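Got back from the Nadum open house in Hemenville last night and I'm still chewing on it, so this is going up before I forget the good parts.

The tour was fun! They've got the whole Farunton test hall set up like a hotel, with beds and bathrooms and a little hallway, and the housekeeping robots work through it while you watch from behind a rope. We saw one fold a bath mat (slowly, but it got there). Then our group reached the bathroom bay and the robot they call Costa was parked in the corner with an orange tag on it - out of service.

So of course I asked. Back in October, Costa was rinsing glasses when it squeezed one too hard and broke it in the basin. Fine, glasses break. The scary bit is that it didn't notice. The grip sensor had drifted, the arm read the broken half as a whole glass, and it went on rinsing and then set the thing on the shelf with the clean ones. A technician found it with her thumb. She needed stitches.

They pulled the logs and found 46 slips on the same wrist over 500 rinses, all of them written off as "wet surface" and cleared automatically.
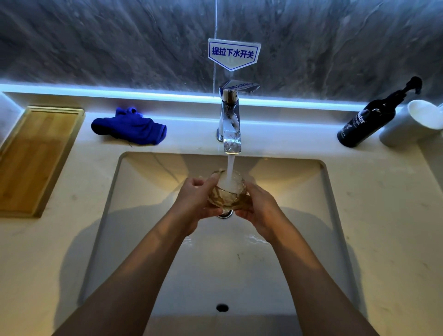

Anong Bunnag told us the alarm was the real fault, and that any glass job now stops dead after one slip until a person has come over and looked. She also said they'd gone back to studying how people rinse a glass, how hard they hold it and when they let up, before letting Costa near a sink again.

I liked that she didn't dodge. A guy behind me asked if the new rule slows things down, and yep, it does - a shift that used to get through 234 glasses now gets through 135. He made a face. I'd take the 135, thanks!

The coffee was terrible, the parking was free, and they're running the tour again in spring. Wear flat shoes, there are cables everywhere.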